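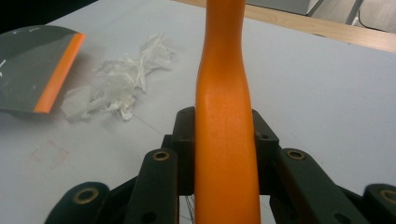
MURKPORT, May – I get to write this one myself, which our press office may regret. I'm Caoimhe Horgan, I look after the manipulation work at Bramov, and we have a result I've been itching to share. Our new training method, Lục, teaches a two-armed robot to sweep up a mess from demonstrations people record with a pair of hand-held grippers. No robot needed for the recording part!

We collected 2794 demonstrations for the study, and 18 people took turns doing them. Each one is short: pick up the broom, pick up the dustpan, deal with the crumpled tissue, put everything down. Tissue is a pain, by the way – it's light, it snags, and it never lands in the same shape twice.

What's new is how Lục uses the camera views. Older setups of ours leaned on the close-up from each gripper and lost track of the other hand. Lục lines up the gripper views with one from head height, moment by moment, and learns when to trust which.

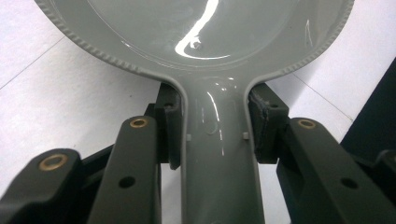

**Does a person have to be good at robotics to record these?**

Most of our recorders had never touched a robot, and they were comfortable with the grippers after a short practice session.

In our tests we ran 200 sweeping trials on the robot, with the tissue dropped somewhere new each time. Trained on 2000 of the demonstrations, Lục already beat our previous method, and the full set pushed it further. The biggest gains came when both hands had to move together, which is the bit I'd been losing sleep over. 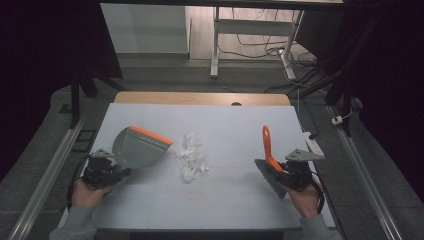

*Broom in one gripper, dustpan in the other, crumpled tissue on the board.*

My colleague Halima Yusuf, who wrote most of the alignment code, puts it more calmly than I do: "The sweep itself was never the hard part. Keeping the pan where the broom expects it was."

It still has bad days. A scrap that clings to the bristles can throw it off, and we haven't tried wet messes yet. 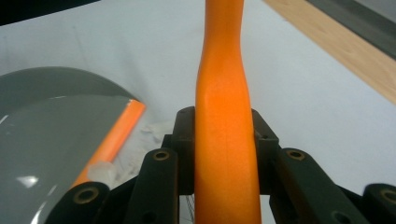 ## What's next

We're moving on to bigger tables and other tools with our partners at Brirkard, and the paper and code will go up on the Bramov site together. If you'd like to see a demo, write to the Murkport office and ask for me or Halima.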